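5. Kneading and first rise

Read section 4 (Fitting the bowl and hook) before you start. The Stirkora must stand on a level counter with all four feet down.

5.1 Add the liquid first, then the flour, then the salt and yeast on opposite sides of the bowl. Do not fill above the MAX line. For white dough this is 668 g of flour, for whole wheat 200 g less.

5.2 Lower the head until it clicks. Turn the dial to 1 and mix until no dry flour is left at the bottom.
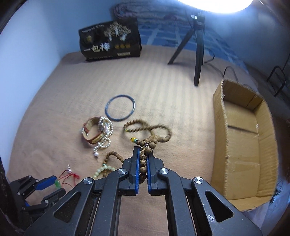
Stanport Test Kitchen — Baking Guides

5.3 Turn the dial to 2 and knead for eight minutes. Stay on 2 for all bread dough. Speeds 3 to 6 are for batter and cream, and using them on dough will trip the motor cut-out.

NOTE: If the cut-out trips, the light by the dial blinks red. Turn the dial to 0, unplug the mixer and leave it for half an hour. Take out half the dough before you start again.

5.4 Stop and scrape down the hook once, at the halfway point. Unplug the mixer first.

CAUTION: Keep fingers, spoons and scrapers out of the bowl while the hook is turning.

5.5 Check the dough. It should stretch thin without tearing. If it tears, knead for two more minutes and check again. Rye dough will not stretch this way — stop at eight minutes whatever it looks like.

5.6 Raise the head, remove the hook and put the Toom lid on the bowl with the vent open. Leave to rise until doubled, about 62 minutes in a warm kitchen.

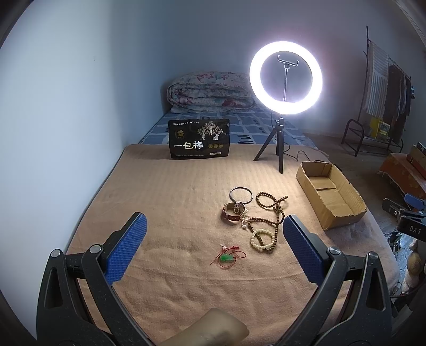 One reader of the last edition wrote in that with the vent closed the lid popped off partway through the rise, and that the Ludby rye mix took nearly twice the time given, so could the guide please say so.

The time in 5.6 is for white dough. Go by the size of the dough with any rye mix, Ludby included, and start checking after the first hour.

5.7 Tip the dough onto a floured board and shape it. Wash the bowl and hook by hand in cool water. Hot water sets the dough on the metal and makes it harder to remove.

For shaping and baking times, go to section 6.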